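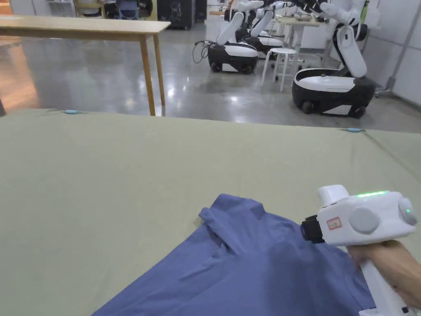

What's the best way to get the wrinkles out of a cotton shirt without scorching it?

Iron it while it's still a little damp, start with the collar, and keep the heat one notch lower than you think you need. Most scorch marks come from somebody trying to beat a bone-dry wrinkle into submission with a too-hot iron, and I say that as a person who has ruined two good shirts and a pillowcase doing precisely that.

I get more mail about ironing than about anything else on this page (more than stains, more than moths, more than the great vinegar argument of last March), so I've pulled my answers together in one spot. Some of it I learned from my aunt, some from readers, and a fair bit from messing things up.

Getting the dampness right

Take shirts out of the dryer about ten minutes before you'd normally call them done, or off the line when the cuffs still feel cool. If you've missed the moment, fill a spray bottle with plain water, mist the shirt all over, roll it up like a sleeping bag and leave it while you have your coffee. The rolling matters! Misting and ironing straight away gives you wet spots next to dry spots, and the dry spots are where the creases hang on.

If you have a whole basket to do, mist and roll everything at once and put the rolls in a plastic bag. They'll keep like that for a few hours. Don't leave them overnight in warm weather or you'll be washing them again. Valentyna Holovko wrote in to say she puts her bag of rolls in the refrigerator and irons them the next morning, and I've tried it, and it works fine as long as you don't have an onion in there.

The order I do a shirt in

Collar first, underside and then the top, going from the points in toward the middle. If you start in the middle you push a little pleat of fabric out to the point, and there it stays all day under your chin.

Then the yoke, which is the piece across the shoulders. Hook one shoulder over the narrow end of the board, iron to the middle of the back, then swap.

Cuffs next, opened out flat, inside before outside. Then sleeves. Lay the sleeve down by its seam and smooth it with your hand before the iron goes anywhere near it. I spend longer on the smoothing than on the ironing.

Front panels after that, and go around the buttons, never over them. The back goes last. Hang it up right away and do up the top button and the third one down. Then leave it alone for five minutes before you wear it. A warm shirt picks up new creases the second you sit in a car.

When you don't own an ironing board

Plenty of people don't, and you can get by very well on a table. Put down a folded cotton blanket, then a plain cotton sheet over it, and pull the sheet tight. Loose padding is what gives you those funny little waffle creases. Clips or big safety pins underneath will hold it. Skip anything with a plastic backing, and if the tabletop is varnished, add another layer of blanket and don't use steam, as the damp can leave a white bloom in the finish. Ask me about my mother-in-law's sideboard some time.

A table is better than a board for big flat things anyway. I do all my tablecloths and curtains that way.

Heat settings

The dots on the dial go with the dots on the care label: one for synthetics, two for wool and silk and blends, three for cotton and linen. Do your one-dot things first and work up. An iron heats in a minute or two but takes ages to cool down, and that's how polyester blouses get shiny.

For anything dark, iron it inside out. For anything you're nervous about, use a pressing cloth. A clean cotton dish towel will do, or an old handkerchief.

Cleaning the iron

If your iron drags or leaves brown flecks, it needs a clean. Let it go completely cold and unplug it. Mix baking soda with enough water to make a paste like toothpaste, rub it over the soleplate with a soft cloth, and wipe it off with a damp one. Poke the paste out of the steam holes with a cotton swab. Then fill it with water, heat it up, and let it steam over an old rag before it touches anything you like.

My own iron is a secondhand Adinis I paid $51 for, and I've had it long enough that the writing has worn off the dial. I did try a $169 steam station once (my brother-in-law's) and it was lovely, but it took up half the laundry room and I like my laundry room.

From the mailbag

Demyd Nechyporuk asks if spray starch is worth it. I only use it on collars and cuffs. Spray, count to 20, then iron, so it soaks in before the heat hits it. If you get white flakes you've used too much or the iron's too hot.

Matvii Kravchuk wants to know about hanging shirts in the bathroom while you shower. It's good for travel wrinkles and hopeless for anything that's been at the bottom of a basket. Shut the door and the window, give it 15 minutes, then tug the front placket straight with your hands.

Illia Panasiuk has a linen shirt that "looks ironed for 58 seconds." That's linen! Iron it really damp, wrong side first and then the right side, and after that let it be rumpled.

And for the reader who scorched a school uniform shirt at seven in the morning: if the mark is pale yellow, dab it with a cloth dipped in 3% hydrogen peroxide, white fabric only, leave it a few minutes and rinse it in cold water. If it's brown, the fibers are burned and you're shopping for a new shirt. I keep a spare in the hall closet now, still in its packet, one size up.

Next time I'm doing pleated skirts, so send me your horror stories.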